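Teaching the arm to fold a shirt: a step-by-step for club members
Posted by Elin Gronow, Cullach Robotics Club, 10 August 2019

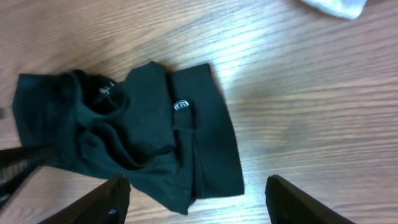
Green shirt on the table, gripper open, seen from the wrist camera.

If you've done the block-stacking tutorial and you're itching for something harder, this is it! Cloth is brilliant fun. A block stays the shape it was when you let go of it, but a shirt has a new shape every single time, and your program has to cope. We used this task for our entry in the Kumell Schools Challenge, and I've written up the whole method so that the new members can repeat it (and beat us, please).

What you need

The club arm with the flat black fingers fitted, and the wrist camera plugged into the Bestesora board. A laptop with the Pugh recorder installed. A clear patch of table. Two or three tops in different colours, with at least one dark one. Short sleeves are easier to start with.

You should already know how to home the arm and how to use the stop button. If you don't, go back and do Sheet 1 first. I mean it.

Step 1: Set up the table

Put the arm's base on the tape marks and clamp it. Home the arm, then move it to the "look" pose, which is saved in slot 4. Open the camera view and check that both fingertips show along the bottom of the picture. You want them there, as you'll be using them to judge where the cloth is.

Now look at the light. Our table is a warm orange-brown wood and it throws back a lot of glare. In the picture at the top there's a big pale patch to the right of the shirt where the grain nearly vanishes. A dark shirt doesn't mind that much, but a white one can melt straight into it. Try turning off the nearest lamp or shifting the shirt along a bit before you touch any settings.

Step 2: Drop the shirt

Pick the shirt up by hand, hold it above the table and let go. Don't tidy it! It's very tempting to give it a little tug so the sleeves come out, and then your program only ever learns tidy shirts. A proper heap has a puffed-up part, a flatter part and some folds you can't make sense of.

Spend a moment reading the heap before you drive anything. Look for the neck opening, which often shows as a darker hollow. A label helps too. On the green one there's a small white tag near the rim of what is probably the collar, and a little silvery logo further along by the flat panel. Small bright things on dark cloth are easy to pick out in the camera view, so they make good landmarks.

Step 3: Record the first grasp

Start the Pugh recorder and give the run a name. We use the colour and then the number, so green-31 and so on.

Open the fingers wide and bring them down either side of a loose edge. Go slowly for the last bit. Close on the cloth, lift a few centimetres and pause for a count of two. That pause gives you a clean point to cut the recording later on, and you'll be glad of it.

If the fingers close on nothing, keep the recording anyway and mark it "miss". We had 81 misses in our set and they were really useful for working out how high above the table we should be closing.

Step 4: Open it out

Lift until most of the cloth hangs free, move sideways and lower it so that it drags itself flat. One pass is never enough on a badly twisted shirt. Go back to the look pose, pick another edge and do it again.

My best tip – always return to the look pose between grasps, even when you're sure you know where the cloth is. Cloth slides.

Step 5: Fold

Sleeves in first, then the bottom hem up to the collar. Keep the fingers low as you carry the edge over, or the fold will billow and land crooked. Let go, back straight out, and stop the recorder.

Step 6: Train and test

We recorded 229 good runs between January and the challenge. Copy yours into the training folder, run the check script, and set the training going with the step count at 707 to begin with. That's a short run, just to see that everything loads. When it does, put another zero on the end and go and get a biscuit.

For testing, drop the shirt exactly as in Step 2 and keep your hands off. Then try a top it has never met. Ours was pretty good on plain colours and hopeless on stripes, so if anyone fancies cracking stripes over the holidays, come and find me!

Common problems

The arm stops above the table: check the height setting was saved after homing.
The camera view freezes: the cable has worked loose at the elbow. Tape it again.
Fingers pinch two layers at once: close a touch higher and approach from the edge of the heap.
Recorder won't save: the disk is full. Move the old block-stacking runs to the club drive, and don't delete them as the juniors still use those.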